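白色格子架:图片页

这一页放的是我们在 Grillomstead 用的那个白色格子架。我搬到这里以后,中文写得比较少,如果有的句子读起来不太顺,请各位多包涵。关于这个架子,有几位朋友写信来问:格子怎么分,篮子放哪里,苹果能不能直接放在板上。我想一封一封回信太慢了,不如做成一页,大家都可以看。

架子是在 Brekow 买的二手货,价钱是914,送货另外付了30。卖的人说它是 Enovard 的旧款式,现在的目录里已经没有了。这一点我没有办法确认,板子上也没有找到标签。我只知道同样大小的新架子,在 Pacheco 的店里要2,216,所以我觉得买得还算合适。

先说水果。我以前总是把苹果放在大碗里,碗放在桌子上,过几天下面的就碰坏了。现在我喜欢一个格子放一个苹果,彼此不挨着,拿的时候也不用翻。
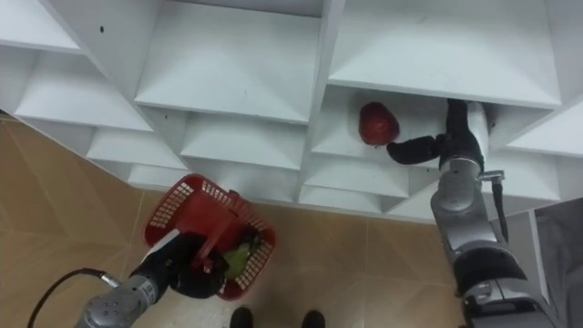
格子的大小不都一样,这是我开始没有注意到的。小的格子适合放单个的东西,比如水果、杯子、一卷绳子。大的格子如果只放一个小东西,会显得有点浪费,可是放篮子就正好。我的做法是先把最大的东西安排好,剩下的格子再慢慢分给小东西。反过来做也可以,但是我试过一次,最后篮子没有地方去,只好全部重新来。

隔板上有小孔。有一位朋友建议我用木塞把它们都堵上,说这样更好看。我考虑了很久,还是留着。将来如果要加一块板,或者挂一个小钩子,也许用得到。白色的板子容易显脏,我用拧得很干的软布擦,一般从最上面一层开始,一层一层往下。擦完以后要等一等,再把东西放回去,特别是纸做的东西。

下面说篮子。我选的是红色塑料小篮,带提手,四边是镂空的花格。镂空的好处是不用拿下来就知道里面有没有东西,灰尘也不容易积在底上。提手我认为很重要。没有提手的盒子,要两只手伸进格子里去拉,手背常常碰到上面的板。有提手的,一只手就提出来了。
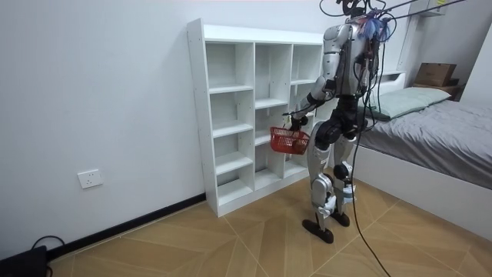 篮子放在哪一层,我换过好几次。放在最上面,每次都要抬高手臂,看不见里面;放在最下面,又要弯腰。最后我决定放在和腰差不多高的地方,每天要用的东西都在这个高度。上面的几层给轻的、不常用的东西,最下面一层给重的。八月的时候我在底层放过几瓶水,板子没有变弯,不过我还是不敢放太多。

还有一个小习惯,可能有人觉得麻烦:每隔一段时间,我把架子全部清空一次,什么都不留,然后从头开始放。空着的架子看起来很安静,我有时候舍不得马上放东西进去。清空以后常常发现,有些东西其实早就不需要了。上一次我这样拿走了9件,都送给了别人。

架子的位置是靠着白墙,前面留出足够的地方,人可以站着,也可以蹲下。地面是砖,比较滑,所以我劝大家不要在装满的时候推它。要移动的话,先拿空,再两个人抬。我自己推过一次,走了没有多远,架子就歪了,把它放正花了一个下午。

想自己做架子的朋友,最好先量好尺寸,再想格子怎么排列。

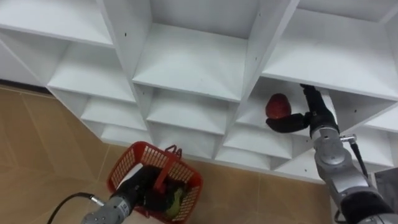
读者“北窗”在3月26日星期一留言说,她家也有一个差不多的架子,用了几年,最下面那层最难打扫,因为底边贴着地面,扫帚进不去,只能用旧牙刷沿着缝慢慢刷。她还问,篮子底下要不要垫一块布,免得把白板刮花。

我回答她:我没有垫布。塑料的篮子比较轻,提起来再放下,不要拖,到现在我还没有看到刮痕。如果里面放的是重的东西,垫一块薄的毛毡会更放心。旧牙刷的办法我已经记下来了,下次清空的时候我试一试。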